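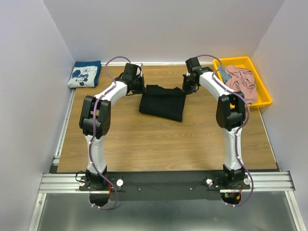

Chapter 4
Whose Network Is It? Roaming, Bands and the Phone You Bring Along

I used to think a phone either worked in a place or it didn't. Then I spent a week in Mekville with a perfectly good handset that would make calls all day long but couldn't load a weather map. Full bars, no data! I restarted it, I swapped the SIM card, I blamed the hotel. It took me far too long to look up which radio bands the phone could use (the answer was on page 96 of the manual, which I had left at home in a drawer).

So this chapter is about bands and roaming, and I promise to keep the math light. In Chapter 3 we followed a call from your handset to the nearest tower and back out again. We assumed that the phone and the tower could hear each other. Now I want to pick that assumption apart.

A band is a slice of the radio spectrum that a carrier has permission to use. Your phone has a radio inside it that can tune to certain bands, and the list is fixed when the phone is built. If the carrier's towers use a band your phone doesn't have, the two can't talk on that band, and no setting in any menu will fix it. They may still share a different one, though, and that was my trouble in Mekville — voice ran on an older band my phone knew well, and data ran on a newer one it had never met.

Roaming is a separate question, and students mix the two up every year. When you roam, your phone connects to a network run by a company you don't pay. That company checks with your home carrier, gets a yes or a no, and keeps a record of what you used. The bill travels home after you do. Mine came in January, two months after the trip, and I had forgotten all about it by then.

We'll work with two made-to-measure carriers through the whole chapter. Orngate covers the coast and has good low-band service, which reaches a long way and gets through walls pretty well. Zernon covers the cities and leans on high bands, which carry a lot of data over a short distance. An Orngate customer who drives inland ends up on Zernon towers, and we'll follow her phone step by step as it searches, asks to join, and gets let in (or doesn't).

Before you read on, dig out the spec sheet for your own phone and copy down its bands. You'll need them for Exercise 4.2. Sheets can be a pain to find, so try the maker's support page first and search for the full model number, not just the name on the box. Two phones with the same name can have different radios inside if they were sold in different countries.

Words to watch for in this chapter: band, home network, visited network, roaming agreement, handover, fallback.

4.1 How a phone looks for a network

Switch on a phone in a strange town and it starts by trying the last thing that worked.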